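¿Merece la pena pedir plaza en un colegio concertado que acaba de cambiar de fundación?

Preguntado por marta_lv en Educación > Colegios e institutos

Hola a todos! Mi hijo pasa a primero de la ESO y estamos mirando el Figueiredo, que lo tenemos a diez minutos andando. El problema es que desde el año pasado lo lleva la fundación Veren y no encuentro a casi nadie que me cuente qué tal. En la jornada de puertas abiertas todo muy bonito, pero cuando pregunté por las cuotas me hablaron de una "aportación voluntaria" de 100 euros al mes y nadie me supo decir si el comedor iba aparte. ¿Alguien con hijos allí? ¿Se nota el cambio? Me preocupan sobre todo las mates, que las lleva regular. 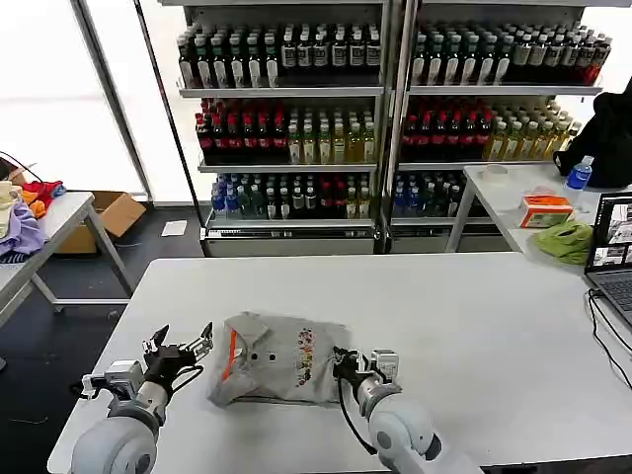 3 respuestas

Respuesta de Tainá Meireles (la más votada)

Yo tengo a la mayor en tercero y al pequeño en sexto de primaria, así que he vivido las dos épocas. El comedor va aparte, sí, y la matrícula de extraescolares también. La aportación es voluntaria de verdad: nosotros estuvimos un curso sin pagarla y no pasó nada – alguna cartita, como mucho. Pide por escrito el desglose en secretaría, que por teléfono se lían. El año pasado entre libros y material se nos fueron 700 euros con los dos, aunque hay banco de libros y si te apuntas en junio te ahorras un buen pico.

Del profesorado se han quedado casi todos. Lo que ha cambiado es la jefatura de estudios y la plataforma: ahora usan Trernden para las notas y los avisos, y a mí me parece un lío (las tutorías se piden en un menú escondidísimo). En mates hacen desdobles en primero y segundo, grupos pequeños dos días por semana, y a mi hija le vino de maravilla!! Pregunta si los mantienen para el curso que viene, que eso depende de las horas que les den.

Respuesta de pacorro71

Son más de 800 alumnos, demasiados para mi gusto. El mío está en el instituto público y encantado.

Respuesta de nuria_b

No lo conozco por dentro, pero mi sobrina fue a la academia Fokum, que está justo al lado, y el jueves por la tarde aquello se llena de chavales del Figueiredo con refuerzo de mates. No sé si es buena o mala señal, jeje. Yo iría a hablar con el AMPA antes de decidir – suelen contestar a última hora de la tarde – y miraría bien los puntos, que por cercanía igual entráis sin problema.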